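3. Surface Layout and the Handling of Drinkware

3.1 Setting

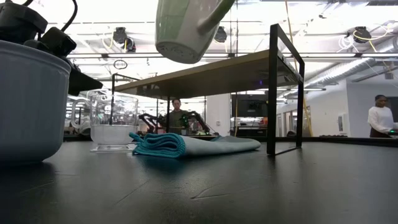 Figure 2. Work surface with mug, clear plastic cup, folded cloth and raised shelf.

The work reported in this section concerns small surfaces on which cups and mugs are washed, dried and put back several times a day. Such surfaces are common in shared kitchens, staff rooms and workshops. They are usually narrow, they hold more than they were bought to hold, and the order in which things are put down on them is seldom planned. Earlier work on kitchen layout has dealt mainly with full-size counters, where a person can move a bowl aside and still have room to set down a cup. On a narrow surface that is often impossible, and the position of one large item decides where everything else goes.

We looked at four kinds of item: a large bowl, a drinking vessel with a handle, a drinking vessel without one, and a cloth. To these we added a raised shelf, which takes up little of the surface but changes how a hand can approach it. The items used in the Bimalix sessions are ordinary household goods and were kept in use throughout. The Pumach sessions used a second set of similar goods on a lighter tabletop, with the same shelf height.

3.2 The bowl

The bowl in Figure 2 is pale gray-blue, tall and round, with a thick rolled rim. Bowls of this shape need a good deal of clearance. The rim is the widest part that a hand or sleeve is likely to touch, so the space lost to the bowl is larger than the space under its base. In the trial layouts we treated the outer edge of the rim as the limit of the bowl and kept all smaller items clear of it.

Placing the bowl at one end of the surface worked better than placing it in the middle. With the bowl in the middle, people tended to split the remaining items into two groups, one on each side, and the cloth was then on the wrong side about as often as the right one. With the bowl at the end, the rest of the surface could be treated as one area. All later sessions used the end position.

3.3 The mug and the cup

The two drinking vessels differ in ways that matter for layout. The mug in Figure 2 is green and white with a green handle. A handle adds width in one direction only, and the space a mug needs therefore depends on how it is turned. A row of mugs with all handles turned the same way takes up less length than the same row with handles turned at random. We asked for no particular direction in the first round of sessions. In the second round, handles were turned toward the back of the surface, and the row could be shortened enough to leave room for one more item.

The clear plastic cup has a faceted, ribbed wall and a wide round base. A wide base is an advantage on a crowded surface where things are nudged. It also means that the cup cannot be pushed in close against its neighbors at the foot, even when there is plenty of space between the walls higher up. Clear cups raise one further difficulty. Against a dark tabletop they are easily overlooked, and several people in the Pumach sessions said they found them easier to see on the lighter surface. We did not measure this.

In all sessions the cup was placed before the mug. The handle gives the second vessel a fixed point by which it can be held while it is lowered, and this was judged the better item to bring into a space already partly filled. A smaller number of sessions reversed the order. The results of those are given in Section 4 and do not change the general finding.

3.4 The cloth

A folded cloth is often left out of layout studies, presumably on the ground that it can go anywhere. Our records suggest otherwise. A cloth folded into layers has a footprint as firm as that of a plate, and items set down on its edge tend to lean. The microfiber towel in Figure 2 is teal and gray, stacked in layers, with a flatter gray section lying to the right. A fold of this sort gives two heights – a thick part and a thin part – and only the thin part is suitable for standing a cup on.

Two positions were compared. In the first, the towel lay directly beside the cup. In the second, it was put on the raised shelf. The shelf position freed more of the surface, but people had to reach up for the towel each time, and after a few rounds many of them left it below anyway. The position beside the cup was kept.

Fold direction was not controlled. Where a towel has a bright edge and a duller body, the edge may serve as a guide for laying it down square, and we would include this in any further study.

3.5 The shelf

The shelf has a light wooden top carried on a black metal frame with thin rectangular legs. Thin legs take little from the surface below and leave most of it open to view. The cost of the shelf is in headroom. The underside is in shadow, and a hand bringing a mug down from above must either come in front of the shelf or pass beneath it. Vessels that will be handled often should stand forward of the shelf edge, and the covered area should be left for things that stay where they are.

The shelf used here is sold in similar form by several makers, among them Sial. We did not compare makes. A deeper top would hold more, though it would also cover more of the surface, and for a table of this depth we see no gain in it.

3.6 Records

Each placing of an item was entered as one record, with the item, its position and the item nearest to it. The Bimalix sessions gave 1062 records and the Pumach sessions gave 625. Records were taken in three rounds, the last of them in January. Entries in which the nearest item could not be agreed on by both readers were kept in the set and marked.

Positions were entered on the Flevska grid, which divides the surface into equal squares starting from the front left corner. The grid is coarse for an item as small as a cup – a shift of half a square is not recorded – but it was found adequate for the bowl, the towel and the shelf legs.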